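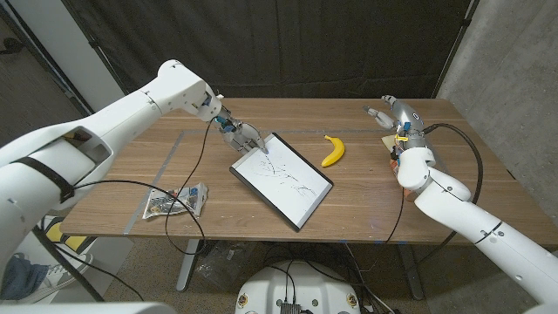

Gallery: A day with the Dakton two-arm drawing package
Posted 6/7/22 under Hire Gear, Reviews

Amaral, the hire people out at Lasach, have added the Dakton drawing package to their winter list. You get a pair of arms, a choice of ends to put on them, the Vokthorpe control software and a morning with someone who knows which button not to press. The brochure calls it "an introduction to expressive automation." My nephew called it the world's dearest Etch A Sketch. I've now spent a day with it and I'd place it somewhere between the two.

It costs $275 a day, tablet not included, which you find out on page two of the quote. The manual is 68 pages, and the part about drawing starts well after the part about insurance. Allow 30 minutes for start-up if you follow the steps in order, and a good deal longer if you're the sort of person who skips ahead, as I am.

What you're paying for is choice. The simple gripper is the one to learn on. It closes on a stylus and it moves where it's told. The fingered hands are the ones everybody wants to try, and they're fussier in every respect. You have to tell them what each finger is doing, including the ones that aren't doing anything. There's a preset called Relaxed that looks like somebody waiting for a bus.

Vokthorpe is the weak spot. The menus are laid out by someone who has clearly never been in a hurry. Saving a stroke is easy, finding it again is a hobby. The undo button undoes the arm's last move and leaves the line where it is, so you get a very neat retreat from a very wobbly picture. On the plus side, the speed slider is excellent and the stop button is large, and I grew fond of both.

As for the art, the house style is what I'd call nervous. Ask for a straight line and you get something with opinions. Curves are better. I asked for a tree and got a river system, which I've kept. The lines are thin and dark on the white page and they wander off in company, then meet up again for no reason I could program. A patient person could get a decent signature out of it by mid-afternoon. I got the first half of mine.

Both hands at the tablet: a finger touching the screen up near the corner, and the other hand resting palm down on the lower half, like a kid guarding a spelling test.

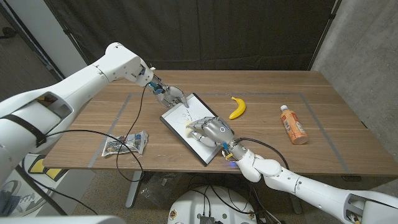
Lourenço Gouveia: You've been hard on the software, I think. I hired the same package in the autumn and the trick is to do all your strokes in the gripper first, save them with sensible names, and only then switch over to the hands. They'll replay the gripper's strokes with a small offset and you can fix that in the settings. I had a passable cat by lunch. I agree about undo, though. Undo is a disgrace.

Fair enough, and I've since tried naming things properly. "Tree final" and "Tree final 2" were never going to lead anywhere good. The offset setting is under Comfort, for anyone else looking. I'd have tried Tools, Arms, Hands and Drawing first, and did.

Some notes for anyone thinking of booking:

Cables. There are plenty, they're black, and they go where they please. Drape them before you start and then drape them again after the first big move. The manual suggests tidying them "to taste."

The tablet. Put it at an angle to the table edge. Square-on looks smarter, but the arms come in from the sides and I had a nicer time of it once I'd stopped lining things up.

Tape. Mark out a rectangle on the tabletop and keep the work inside it. Amaral will lend you a roll and they do ask for the rest of it back.

Swapping ends. The brochure says it takes moments. They are long moments, and you'll want good light and the right key, and you'll want to have read the section on shutting down before you read the section on swapping.

Would I hire it again? For a school open day or a slow week in July, yes, probably with the gripper only and a lower opinion of my own patience built into the schedule. As a way of getting a drawing done, a pencil is still well ahead on price. As a way of finding out how much your own wrist has been doing for you all these years without a word of thanks, it's money fairly well spent.

Bookings go through the Amaral counter at Lasach. Ask for the drawing package by name, or they'll quote you for the one that stacks boxes.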